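Gladys Arango
Gripper shootout, part one of however many it takes before I run out of patience. Two sets of fingers, one arm, one pile of cloth. The Zovik pair is rigid and cheap. The Rellia pair gives a little at the tip and costs $293, and I have already been asked about that.

Gladys Arango
Rules: same Serrano arm, same controller, same grip force, 16 tries per set. A try counts if the cloth leaves the table and stays up for a slow trip to the bin. Dragging it off the edge does not count, Fulgencio.

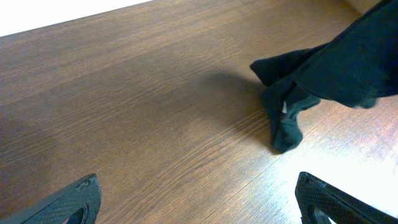 Gladys Arango
The controller is a Nasteck, on the firmware from February. I know there's a newer one. The newer one changed what "closed" means and I'd like to finish this before I learn a new definition.

Gladys Arango
Zovik first. 11 out of 16. Most of the misses were the same miss: fingers come down, fingers close, fingers go up holding a very firm grip on each other.

Gladys Arango
Rellia: 13 out of 16. So two extra pickups for $293. I'll let you do that division, I've done it twice and didn't enjoy it either time.

Gladys Arango
Fulgencio Varela wants it on record that his Zovik tips are worn and that new ones would have won. Recorded. He has also had new ones in a drawer since February.
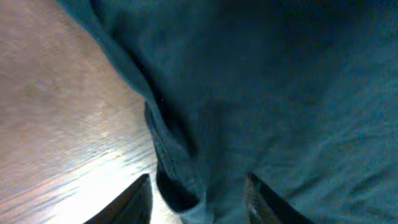

Gladys Arango
Approach point mattered more than which fingers I bolted on. Go for the middle of the cloth and you're pinching a single layer against a hard table, which both sets are bad at. Go for a folded hem with a bit of a curl to it, one finger on either side, and there's something to close on. I reran the Zovik set on hems only and got 15.

Gladys Arango
Which is annoying – I had a whole opinion ready about compliant fingertips.

Gladys Arango
Wrist camera notes, for the two people who asked: glare off a tabletop is still my least favorite thing. The edge finder loves a bright streak of wood grain. It will pick that over a real hem and be very confident about it. I dropped exposure and it got less confident, so, progress.

Gladys Arango
Next up is the Rellia set on hems only, then both on something thinner. If 15 turns out to be the ceiling for everybody I'm sending the fancy ones back and keeping the box.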